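How to Descale and Clean Drinking Cups in Hard Water Areas

Written by Halldóra Østergaard
Kitchen and home, November

When I moved to a house with hard water, I did not understand why my cups looked dirty after every washing. I changed the washing-up liquid two times and I even bought a new sponge. The cups still had a white ring inside and a rough feeling when I put a finger on the bottom. A neighbour explained to me that it was limescale, and that soap does very little against it.

In this tutorial I write down the method that I have used for several years now. It works for ceramic, glass, enamel and most hard plastic. It does not need special products.

What you need

White vinegar, the ordinary kind for cooking, or citric acid powder
Bicarbonate of soda
A washing-up bowl, or a sink with a plug that closes well
A soft brush for bottles
An old toothbrush
Two clean tea towels
Rubber gloves if your skin is sensitive

Never mix vinegar or citric acid with bleach. The mixture gives a gas which is dangerous to breathe. If you have used bleach in the sink, rinse it very well before you begin.

Step 1 – Sort the cups

Divide the cups in groups by material. Glass and glazed ceramic can stay in the acid bath for a long time. Plastic cups can also go in, but I take them out earlier. Cups with a gold or silver line should not go in the bath at all, as the acid can make the metal dull. Wash these by hand with mild soap only.

Look also for small cracks in the glaze. A cup with cracks takes up the vinegar and will smell of it for days.

Step 2 – Wash them as usual

Remove all fat and coffee with hot water and washing-up liquid. Fat protects the limescale, so the acid can not reach it. I skipped this step the first time and had to repeat everything the same evening.

Step 3 – Prepare the bath

Fill the bowl with 3000 ml of warm water. Add either two large glasses of vinegar or four tablespoons of citric acid. Stir until the powder is gone. The water should be warm to the hand but not boiling, because with boiling water the vinegar smell fills the whole kitchen.

I prefer citric acid for plastic. It has no smell, and plastic likes to keep smells.

Step 4 – Let them soak

Put the cups on their side in the bowl, so that no air stays inside. Glass and ceramic need half an hour. For plastic, 16 minutes is enough in my experience. If the limescale is very old, leave the ceramic cups for another half an hour and check them from time to time.

You will maybe see small bubbles on the white ring. This is the acid working on the lime. When the bubbles stop and the ring is still there, the bath is used up and you should make a new one.

Step 5 – Brush

Take one cup at a time and brush the inside with the soft brush. Use the toothbrush for the place where the handle meets the side, and for the edge under the bottom. Do not use steel wool. It makes fine scratches, and next time the limescale and the tea will sit in them.

Step 6 – Remove tea and coffee colour

Limescale and tea stains often come together. When the lime is gone, the brown colour is easier to remove. Mix one tablespoon of bicarbonate with a little water until it is a thick paste. Rub it inside the cup with a wet cloth, wait five minutes and rinse.

Please be gentle with coloured plastic. Try the paste first on the bottom, where a light mark does not matter.

Step 7 – Rinse and dry

Rinse every cup two times in clean water. Then dry it at once with a tea towel. This is the most important habit of all, and it costs only a minute. If the cup dries in the air, the hard water leaves its lime behind and you begin again from the start.

Afterwards I let the cups stand open on the table for an hour before they go in the cupboard. If you stack them too early, they can stick together.

How often?

In my house I do the full bath once a month. My brother-in-law Steinar Overgaard has softer water and does it only before Christmas and before the summer visitors. You will find your own rhythm when you see how fast the ring comes back.

Common problems

The cup smells of vinegar. Fill it with warm water and one teaspoon of bicarbonate, leave it overnight and rinse.

The glass is still cloudy. Sometimes this is not limescale but damage from the dishwasher. If a drop of vinegar makes no difference after ten minutes, the surface is worn and it can not be repaired.

Two cups are stuck together. Put cold water in the inner one and stand the outer one in warm water. Wait a little, then turn carefully. Do not pull hard.

The plastic feels sticky. Wash with a little bicarbonate in warm water. If it is still sticky after that, the plastic is old and I would not drink from it any more.

The used bath can go down the drain, and it does some good to the sink on the way. I usually pour it slowly around the tap first – the lime there is the same lime.

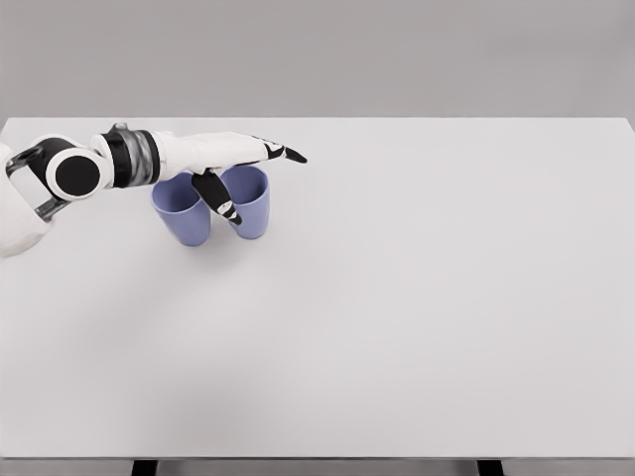 Two lavender-blue cups standing upright, side by side on a pale table.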